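Prurnley Butcher-Block Worktop

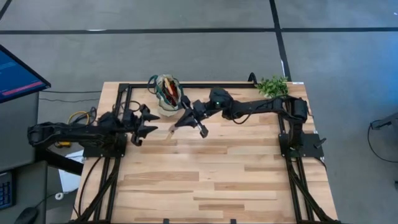
The Prurnley is a solid wood worktop for packing rooms, shared workshops and home benches where the surface has to take daily handling. It is glued up from wood strips of mixed tone, pale to medium, with the grain left visible. Darker streaks are normal in this grade and are not sorted out. No two tops match, and Tellmont does not accept returns on color or streak pattern.

Supplied as

The top ships flat, sanded on both faces and all four edges, with one coat of clear oil on the working face. The underside is sealed but not oiled. Legs, rails and fasteners are ordered separately. The top fits the Tellmont leg set and most bolt-down benches with a flat bearing surface. Screw holes are not predrilled.

Uses

Most Prurnley tops go to sorting and packing stations: small totes, fabric bags, boxed goods, hand tools. The oiled face is smooth enough to slide a bag across without snagging the base, and hard enough that a dropped tin leaves a mark you can sand out by hand. It is a general work surface and is not certified for food preparation. Customers who want a food-contact finish should order the unoiled version and apply their own.

Loading

Rated load is 300 pounds, evenly distributed, with the top supported along both long sides. Point loads should be spread with a plate or a hardwood block. Equipment frames can be fixed to the top with through-bolts and washers — wood screws alone will work loose under repeated side load. Leave clearance at the edges for clamps and brackets. Anything mounted at a corner should be braced back to the long side.

Drilling and cutting

Use a brad-point bit and a backing board. Seal every cut edge and the inside of every hole with oil on the same day. Do not notch the long edges. Cutouts for cable grommets are acceptable if they stay clear of the support rails.

Care

Wipe with a damp cloth and dry at once. Re-oil the working face every 2 months in the first year, then whenever the surface looks dull. Tellmont recommends Zorside clear oil, part 264, but any non-film oil is suitable. Do not use wax under bolted equipment. For scratches, sand along the strips with medium paper, then fine, and oil the repaired area out to the nearest joint so that the edge of the repair does not show.

Wood moves with the seasons. A gap under one corner in dry months usually closes by July. If it does not, loosen the fasteners, let the top settle overnight and retighten.

Ordering

Part number: 134, oiled. Add the suffix U for unoiled.
Leg set: ordered separately, see Benches and Supports.
Cutting to length: available on request. Cut tops cannot be returned.
Delivery: curbside, one top per carton — two people are needed to lift.

Technical questions go to Kimie Wada in the Tellmont parts office. Include the part number and a sketch of any holes or cutouts you plan to make.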